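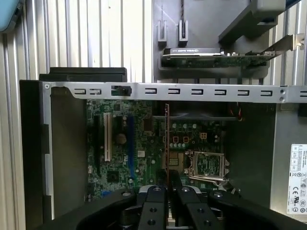
Our office is responsible for the repair and reissue of desktop computers to member libraries, and we request advice concerning one model of older machine. The unit is serviced on its side with the cover removed, so that the motherboard faces upward. The board is dark green and carries a black expansion slot, a white PCI slot and a blue expansion slot, arranged side by side. The graphics card has been taken out and is resting in a gray plastic fixture beyond the upper rim of the case. It has a black shroud and a metal mounting bracket. Our written procedure, which was prepared for a different model, states only that the card is to be "returned to its slot." It does not say which slot, nor in what order the bracket and the card edge should be seated.

We would be grateful for answers on the following points. Which of the slots is intended for the graphics card? Should the bracket or the card edge be positioned first? Is it acceptable to reinstall the card while the case remains on its side, or should it be stood upright before the screw is tightened?

The machines were acquired under the Sarum equipment program and no manuals were supplied. We have 45 of them to complete before the end of December. Replies that refer to a service manual are preferred, although practical experience is also welcome.

Posted by Clalodden Equipment Office
September 5, 2018

Ploltden Technical Services

The color of a slot should not be used to decide the matter. Manufacturers have applied colors according to their own schemes, and the same color may indicate different things on boards from different suppliers. The correct method is to compare the gold contacts on the lower edge of the card with the slot itself. The notch in the card must line up with the divider in the slot. If the two do not correspond, the card does not belong there and no force should be applied.

White slots of the conventional PCI type are commonly used for network, sound and modem cards. Graphics cards of the PCI type do exist, so the contacts should still be examined before this slot is ruled out. In most machines with several kinds of slot, the graphics card will be found to fit the long PCI Express slot or, on older boards, the AGP slot. The lettering printed on the board beside each slot will generally settle the question. A flashlight is helpful.

With regard to the order of work, we instruct our staff as follows. Shut the computer down, disconnect the power cord, and press the power button once to discharge what remains in the supply. Touch bare metal on the case before handling the card. Hold the card by its edges and its bracket, and keep fingers away from the contacts. Lower the tongue of the bracket into the gap at the rear of the case while bringing the card edge over the slot, then press straight down with even pressure along the top of the card. Where the slot has a retaining latch, confirm that it has closed. The bracket screw is fitted last.

The case should stay on its side for the whole of this work. A heavy card that is fitted in an upright case pulls down on the slot until the screw is in place.

Before the cover goes back on, please also check for any auxiliary power connector on the card. Cards that require one will either fail to start or will show a warning on the screen. The monitor cable must then be attached to the card and not to the video connector on the board, if there is one. A large share of the "no picture" reports we receive are closed on this point alone.

Sithole Branch Workshop

We have serviced similar machines. Use the slot that fits. Clean the contacts with a dry lint-free cloth first. Do not use a pencil eraser, whatever older guides may say, as it leaves crumbs in the slot.

Replace the coin battery on the board at the same time if the clock has been losing time. The usual type is the CR2032, but read the marking on the old one before ordering.

Clalodden Equipment Office

We thank both respondents. The instruction to compare the notch with the slot divider has been added to our procedure, together with the check for auxiliary power, and the reference to slot color in our draft has been deleted. Battery replacement will be recorded on the job sheet as an optional item.

One further matter remains open. Several of the rear brackets do not sit flush when the card is fully seated, and the screw hole is slightly out of line. We would welcome guidance on whether the bracket may be straightened by hand or should be exchanged.

Ploltden Technical Services

Remove the bracket from the card before attempting to straighten it. Bending it while it is attached places strain on the connectors. If the tongue is creased, exchange the bracket.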